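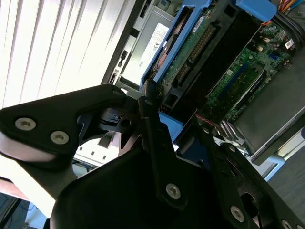
The open side of a Dell desktop computer tower.

How a Video Game Saves Your Place

A video game keeps track of many facts while you play. It stores where your character is standing, how much health is left, which doors are open and what is in the backpack. Together, these facts are called the game state.

While the game is running, the state is held in memory. Memory is fast, but it normally loses its contents when the power is turned off. To keep the state, the game must copy it to storage, such as a drive or a memory card. The copy is called a save file.

What is in a save file?

A save file does not hold a picture of the whole game world. It holds a list of values. In the puzzle game Skirance, a save might include these:

Level: 9
Coins: 900
Keys: 10
Last checkpoint: Riddale Bridge

The walls, music and characters are already in the game's own files, so they are not copied again. When you load a save, the game reads the list and sets up the level to match.

Manual saves and autosaves

A manual save happens when the player picks "Save" from a menu. An autosave happens without being asked, often at a checkpoint. A checkpoint is a fixed spot chosen by the game's designers. In Skirance, if you collect 10 coins after a checkpoint and then lose, those coins are gone. The game goes back to the last state it wrote down.

Why you should wait

Many games show a small spinning symbol during a save. Turning off the power at that moment can leave a file half written. A damaged file is called corrupt, and the game may not be able to read it. Some games keep an older copy as a backup.

Words to know

Game state: all the facts a game is tracking at one moment.
Save file: a stored copy of those facts.
Checkpoint: a place where the game saves or restarts.
Corrupt: damaged and possibly unreadable.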